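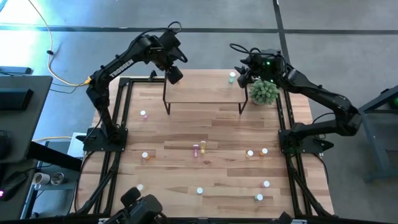
Thursday, January 7, 2021. Day two of Dikico fingers against Prernulari fingers, same arms, same controller, and the same complaints from me. The job is pill bottles onto the little shelf at the back. I've stopped pretending the layout matters and just scatter them. The one with the orange body, lying over toward the left rail, is the kind I dread: fine for a wide finger, a skating rink for a narrow one. Uldale controller is at firmware 482, which I promised in October never to run again.

Homed both arms over the shelf before each set. They get very close up there. The collision margin is mine and I stand by it, from over by the desk.

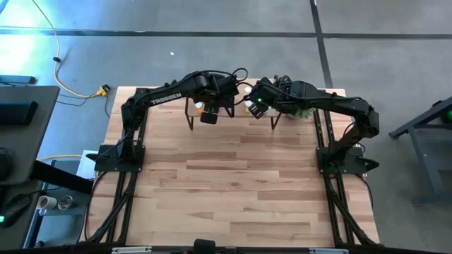
Grip settings

Close force at 19 for everything, caps included. At 76 the Prernulari pads hold beautifully and the wrist camera shakes, so no. Timeout 900 ms. Urbańczyk's script still wants seconds and will cheerfully wait fifteen minutes if you forget. I forgot.

Taper on the long fingers helps when going in beside a cap with neighbors close by. The tinted walls are less fun: depth sees straight through to the pills and picks a surface it likes better. Trying cap-only detection next.

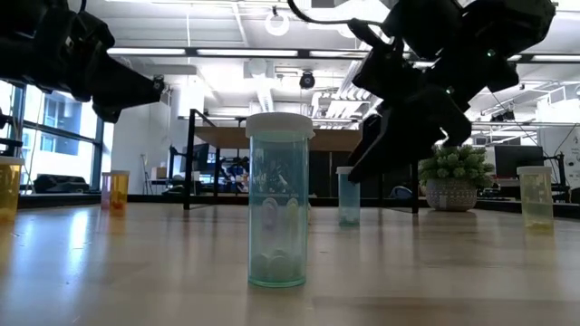

Entered by: bench 2, arms and grippers

Left arm needs its offset redone before anyone believes my numbers. Spare pads are in the drawer marked "not pads."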